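**Textile Care and Thermal Clothing - Unit 6 notes**
Instructor: Beril Avcı
Revised 26/10/2021

Read these before the lab. The exercises at the end refer to terms defined in 6.1 to 6.3.

## 6.1 What insulation does

Clothing does not supply heat. It slows the loss of heat the body has already produced. Four routes matter: conduction, convection, radiation, and evaporation. In a padded garment the first two are controlled mainly by still air. Air conducts heat poorly as long as it cannot circulate, and the job of the fill is to divide the air into pockets small enough that it stays put.

Two terms are often mixed up:

- **Thermal resistance** - the temperature difference across a layer divided by the heat flow per unit area. Units: m²·K/W.
- **Loft** - the thickness of the fill when it is free of load. Units: mm.

Resistance rises with loft, up to the point where the air spaces are large enough for convection to start inside the fill. Loft with too little fill behind it performs worse than its thickness suggests.

## 6.2 Fill types

Down clusters have fine branching filaments and no quill. They compress well and recover well when dry. When wet, the filaments clump and most of the loft is lost until the garment is dried and the clumps are broken up.

Polyester fill comes as continuous batting or as loose clusters. It absorbs very little water in the fiber itself, although water can still sit between fibers. Recovery after repeated compression is usually poorer than for down.

Blends are sold by mass ratio. A label reading 80/20 on a down product normally gives down cluster first and feather second. It says nothing about the total mass of fill, which has to be looked up separately.

## 6.3 Quilting and cold lines

Loose fill migrates. Stitching the shell to the lining divides the garment into channels and limits how far the fill can travel. The cost is that thickness drops to almost nothing at each seam, and the seam becomes a path for heat.

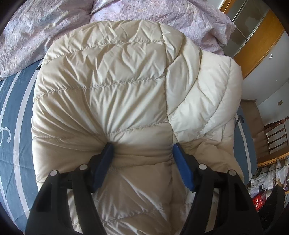
For a first estimate, treat the channel and the seam zone as parallel paths. If a fraction *f* of the area is seam zone, then

U = (1 − f)/Rc + f/Rs

where Rc and Rs are the resistances of the channel and the seam zone, and U is the overall transmittance. Because Rs is small, a modest *f* can have a large effect on U. Wide channels reduce *f* but give the fill more room to shift. Box-wall construction avoids the problem by sewing a strip of fabric between shell and lining, at the price of more labor and more weight.

Thread tension also matters. A tight seam draws in the fabric next to it and widens the compressed zone.

## 6.4 Washing and drying

Follow the care label first. Where it allows machine washing:

1. Close all zippers and empty the pockets.
2. Use a front-loading machine and a low dose of mild detergent.
3. Run a second rinse. Detergent left on down reduces recovery.
4. Tumble dry on low, stopping to break up clumps by hand.

Do not judge dryness by the shell, which dries well before the fill does. Weigh the garment before washing and again after drying.

## 6.5 Exercises

1. A panel has Rc = 0.80 and Rs = 0.10 m²·K/W, with f = 0.20. Find U, then repeat for f = 0.10.
2. A sample lofts to 77 mm before washing and 23 mm after one drying cycle. Give the loss as a percentage and suggest two causes.
3. Explain why a wind-resistant shell changes the result of 6.3 outdoors but has little effect in still air.

Bring worked answers to the lab. Questions about the loft rig go to Siamak Azimi.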